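Okay, I've had the Predell phone as my only phone since early October and I have so many thoughts. Thread time!

1/ Background for anyone new: I came from a four-year-old handset that was down to half a day of charge. The Predell was the small one in the shop, and I have small hands and shallow pockets. That was my whole research process.

2/ The size. Oh, the size! I can reach the top corner with my thumb without doing that little shuffle where you nearly drop it. I'd forgotten phones could be like this. I've been texting one-handed on the bus like it's my first year of college.

3/ Battery next, because that's what everyone asked me. On a normal day (maps, podcasts, too much scrolling) I plug in at 11 pm with 16 percent left. On a quiet day at home it's a lot more. A weekend of navigation in the hills killed it by dinner both days, so bring a power bank if that's your thing.

4/ It weighs next to nothing in a jacket. I've patted my pocket in a panic at least once a day.

5/ The screen is smaller than what most of you are carrying, obviously. Reading is great. Spreadsheets are a bad time. I bumped the text up one notch and everything still fits except my banking app, which now hides its log out button under the keyboard. Lovely work, bank.

6/ Camera! I was braced for it to be bad and it's really pretty good. Daylight shots come out sharp and the colors stay close to what I remember. Reds used to go neon on my old phone and here they mostly behave. Indoors is softer but I'm happy with it.

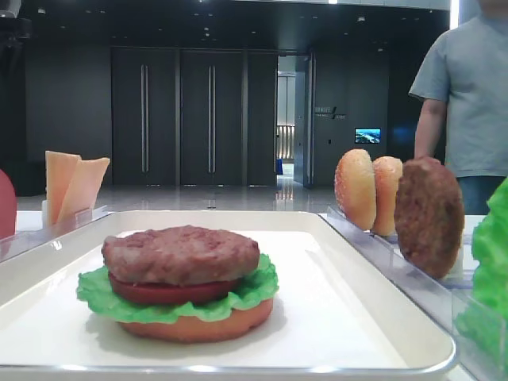
Burger, no top bun. Bright green lettuce, dark red tomato.

7/ Night mode is slower than I'd like. You have to hold still for a good long breath, and my dog does not hold still. I have 78 pictures of a brown smear and I love every one of them.

8/ Now the thing I didn't expect to care about: Forine, the launcher it ships with. It's basically a list. Your apps in plain text, a search bar at the bottom where your thumb lives, and that's your home screen. I hated it for two days and now other people's phones look like a junk drawer to me.

9/ You can turn Forine off and get regular icons back (Settings, then Home, then Classic). Somebody asked me that yesterday. You do lose the swipe-down notes pad if you switch, and the notes pad is the best part! I keep my grocery list in there and it opens before I've finished getting the phone out of my bag.

10/ Gripes, so you know I'm not floating away completely. The speaker is thin. The fingerprint reader sulks if I've just washed my hands. And storage: I bought the smaller version and moving my music over left me with 122 songs that wouldn't fit. Get the bigger one if you keep files offline.

11/ Cases are slim pickings. I ended up with one from Gilmartin, the plain gray one with the raised lip. It's grippy and the buttons still click properly. It does pick up lint like you wouldn't believe – mine looks like it's growing a sweater.

12/ Updates so far: two. The first one fixed the Bluetooth stutter I was moaning about last month (car only, headphones were always fine). The second one moved the flashlight button for no reason I can find. I've turned on airplane mode in the dark every night this week.

13/ For the person who asked about the Flornonel: I tried a friend's for an afternoon. Gorgeous screen, much louder, and it would not go in my front pocket. If you watch a lot of video, get that one and enjoy it. I'd still pick mine.

14/ Next up I want to try it with a folding keyboard and see if I can leave the laptop home on short trips. If you've got a keyboard you like that packs down small, tell me which one!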